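Last updated: July

Visit to the Narley open day: can the robot tidy up yet?

I went to the open day at Narley with one question, whether a machine can already do the small chores of a shop or a kitchen. Declan Whiteley from Skidenum received us at the door and was very patient with my English.

In the first hall a machine was folding towels. It managed 58 of 64 in the morning, he told us, and each one took roughly 7 minutes. My mother would not be impressed, but I was, a little.

The second hall was about reaching into bins, to take things out and put them back. For a person this is nothing. For an arm the walls are in the way, and also its own cables must go down with it - I had never thought about this before. I asked if it could empty my shopping bag. Mr Whiteley said "not the eggs", and I think he was serious.

The tea was good and there were enough chairs. Parking is on the Wimley side, and the bus also stops there.

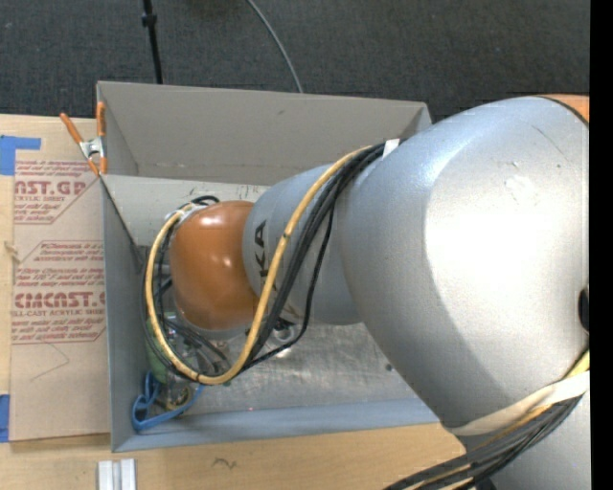 Second hall, after lunch

We came back for the talk, which was too fast for me. I wrote down only that shelves are easier than drawers.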